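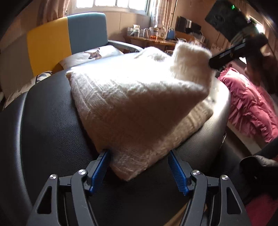
Knits — fold them, don't hang them

Quick one from the swap desk this month, because the June drop-off is nearly here and the knits pile is already out of hand. 31 bags came in last time and most of the sweaters had hanger bumps in the shoulders. Those don't come out easy. Please fold.

You don't need a table. A padded seat or an ottoman is fine, anything flat and wiped down. White and cream stuff especially — check the seat first, leather polish rubs off on light wool and then it's Lorna's problem at the sink.

How we do it here: face down, smooth it out with your palms, no tugging. Fluffy knits grow if you pull them. Sides in, sleeves back along the body, then bottom up to the neck. Thick ones only fold once or they pop open again. Scarves and small throws, halve them and halve them again, done. If it ends up a bit of a lump thats OK, we refold at the desk anyway.

Don't press the air out. No vacuum bags please!! Kenza Abdel Hamid opened one in March and the mohair inside looked like felt.

Labels: size and fiber if you know it, on paper, tucked in the fold. No pins. No tape on anything fuzzy (Wai-kit spent a whole evening picking tape off an angora cardigan and would like it mentioned).

Washing — yes, before it comes to us. Cool water, wool soap, dry flat. Still damp in the middle? Keep it home another day. We can't dry things at the hall, there's 2 radiators and both are off till fall.

Drop-off is Thursday, 5 to 8, side door on Hinrichs Street. Bags on the left, boxes on the right, anything with moth holes in a seperate bag and tell Washington Bezerra when you hand it over. Holes are fine, the mending group wants them. Live moths are not fine.

Also still short of shelf paper. If you have a roll sitting around, bring it. Questions to Jeferson Barbosa, evenings are best.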